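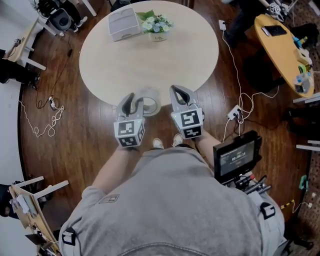 Clear packing tape over by the edge of the round table, which is where it always ends up.

504 shares | 2 comments

Tape, cords and paper on brick: what I do in a big open room

Okay, so I promised I'd write up the tape thing after I went on and on about it last time, and then it grew, and now it's also the cord thing and the paper-on-brick thing. Sorry! Grab a coffee. All of it is for big open rooms with hard floors and not a lot of closets, but I use most of it in my own kitchen too.

Finding the end of the packing tape

Clear tape is wonderful right up until you need the second piece. You know the routine, you spin the roll in your fingers, you scrape at it with a thumbnail, you hold it up to the window, you find a ridge and it's only a scratch. I've lost whole minutes of my life to this.

My fix is a folded end. Every single time I cut a piece I turn the last half inch of tape under itself, sticky to sticky, so there's a little tab sitting up. It wastes a tiny bit. I don't care. If you hate the waste, stick a bread bag clip on the end, or a toothpick laid crosswise, and those come off clean and go right back on for next time. A penny works but it falls off in the drawer and then you've got a sticky penny.

If the end is already lost, rub a soft pencil lightly across the roll and go all the way around. The graphite catches on the edge and there it is. You'll have a gray smear on the first few inches, so cut that off and use it for lint on your sweater.

And when it splits! When you get that skinny sliver peeling off down one side and it keeps getting skinnier! Stop pulling. Back up to where the split starts, lift the full width with a butter knife and peel slowly, straight back over the roll. If the tape is cold it splits way more, so a roll that lives in the garage should come in the house for a couple of hours before you use it. I've also put one on top of the cable box to warm up. Don't microwave it. (I haven't. Someone asked.)

One more, for people who buy tape in the big packs like I do. Store the rolls flat on their sides in a zip bag. Standing up on the sticky edge they pick up every crumb and hair in the drawer, and once grit gets in there the edge never sticks down right again. I've got a shallow Silteo bin that fits the bag exactly and I'm irrationally fond of it.

Tape on a table you like

Don't press tape down on a tabletop to "hold it for a second." On a pale table you may not see the residue for a week, and then it goes dull and grabs dust in a perfect rectangle. Stick your pre-cut strips on the rim of a glass baking dish or a mug. They hang there like little flags and peel right off.

If you've already done it, warm the spot with a hair dryer on low, roll the gunk off with your fingertip, then wipe with a drop of cooking oil on a paper towel and wash that off with dish soap. Try it on the underside first if the table is painted or waxed. I used straight vinegar on a waxed one years ago and I can still find the place with my eyes closed.

Round tables especially, I think people pile things on the middle and then work on the edge, and the edge is where things roll off. I do it the other way around now. Plant, box, whatever isn't moving today, all of that goes over to the far side together, and I get one nice wide clear patch in front of me. A saucer under the plant pot, please, even if you're sure it doesn't drip. It drips.

Where things go when there's no closet

This one took me forever to get. In a large room you don't need more storage, you need fewer places. I used to have a little something on every surface, scissors over here, tape over there, the marker on a windowsill, and I'd do laps all day. Now there's one table against the wall and that's the parking spot, and it has to be kept nearly bare or it quits working. I'm strict about it, or I'm strict about it until Thursday.

A slim table is better for this than a deep one. Deep tables grow a back row. Mine at home is a secondhand Vevholm, narrow enough that I can reach the wall without leaning, and I wipe the whole thing in one pass.
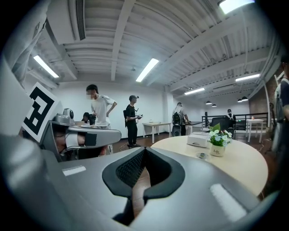 Valdir Vieira wrote in to say that a table against the wall only stays clear if there's a basket under it, and that he puts anything left on top into the basket at the end of the day without sorting it. People can dig for their own things, he says, and after two weeks they start putting them away.

I tried the basket and I've got to say, he's right, though I give it a lid because I don't want to look at it. I also pull it out a foot when I sweep, which is how I discovered that a basket on a wood floor needs felt on the bottom. The cheap stick-on felt dots are fine. Wash the basket bottom first and let it dry overnight or they'll slide off in a sad little line.

Cords on a wood floor

I have feelings about this. A cord lying loose across a wood floor is going to get somebody's foot eventually, and it's nearly always a white one that everybody swears they saw.

What I do, in the order I do it:

Plug things in at the wall side first and bring the slack back to the wall. So if a cord is too long, the extra sits coiled next to the power strip and the part that crosses the room runs straight and tight. Most people leave the coil in the walkway end because that's the end they're standing at.

Coil it big. A coil the size of a dinner plate lies flat. A tight little bundle springs up, and it isn't great for the cord either. And never leave a cord wound up tight when it's running something that pulls a lot of power, like a heater or a kettle, it can get hot.

Tie it with something soft. I cut up old T-shirt hems into strips and they're better than anything I've bought. Twist ties are okay. Rubber bands turn to goo by August.

Don't run packing tape over a cord on the floor. I know, it's right there in your hand. It's slick underfoot, it lets go at the ends, and it can pull the finish when you lift it. Cloth gaffer tape costs more and it's worth it for an afternoon, and take it up the same day. If the cord is going to be there longer than that, get one of the low rubber cord covers. Haslinger had them in brown the last time I went, which looked so much better on a dark floor than the yellow.

And don't put a rug over it. Please. My aunt did that for years with a lamp cord and when we lifted the rug it was worn nearly through.

Power strips: I like mine up off the floor where a mop can't get at it. There are usually keyhole slots on the back. Lay a piece of paper over the back, rub with a pencil so the slots show up, tape the paper where you want the screws, and drill right through it. That gets the spacing right the first time, which I never once managed with a tape measure. It works for anything with two keyholes.

Sweeping around all of it

Dust mop before you wet mop, and on wood barely wet anything. I wring the cloth until my hands complain. Lift the cords onto a chair while you do it, since dust collects along a cord like leaves along a curb, and wipe down the cord itself with a dry cloth while it's up there (unplugged!). You'd be amazed at the color of the cloth.

White sneakers leave a scuff, black ones leave a worse one, and a clean tennis ball takes off both. Cut an X in it, jam it on the end of a broom handle, rub. My kids think I'm nuts.

Sticking paper to brick

Everybody's favorite question! Brick is dusty and bumpy and your sheet of paper is on the floor by lunchtime. A few things that work for me:

Brush the brick first. A dry nylon scrub brush, then a vacuum with the soft attachment. This is most of the job.

Tape onto the face of the bricks and keep away from the mortar lines. Mortar sheds sand and nothing holds to it. Shift the sheet an inch up or down until all the corners land on brick.

Longer pieces than you think, and press each one with the back of a spoon. The spoon gets it down into the dips.

Painter's tape for a day, something stronger for a week. If it has to stay for a month, put one flat strip of wood up with proper anchors and clip everything to that.

For a row of sheets I stretch a string across at head height and line the top edges up to it, and then I take the string down. Eyeballing it on brick is hard, the courses trick you if the floor isn't level. And I hang the one in the middle first. 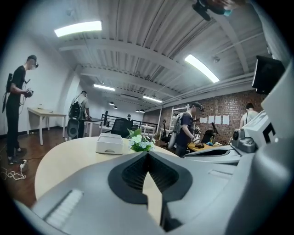
White sheets taped in a row along the red brick, no string in sight.

When you take paper down, pull the tape down along the wall slowly, close to the surface. If it leaves a gummy spot on the brick, let it be for a day and then dab it with a ball of fresh tape, sticky side out. Skip the solvents, they soak in and leave a dark patch bigger than the one you started with. Mono putty is okay on painted brick, but on bare brick it got down in the pores and I was in there with a toothpick.

Thin paper curls, so if you've got the choice, print on something heavier. And write big! If people have to walk up and squint they'll lean on the wall and there goes your corner.

That's everything on my list for tape. I still owe you the one about getting labels off jars, and Uriel Carrasco, I haven't forgotten your question about candle wax on a tablecloth, it's next.

2 comments

Syafiqah Hartono
The pencil trick on the tape roll!! I did it standing in the hallway with a box half closed. Do you know if it works on the brown tape too or just clear? I couldn't see much on mine.

Horacio Tapia
For brown tape use chalk. Also I fold my tape ends like you do, but at a corner so it makes a triangle, and it's easier to grab with gloves on.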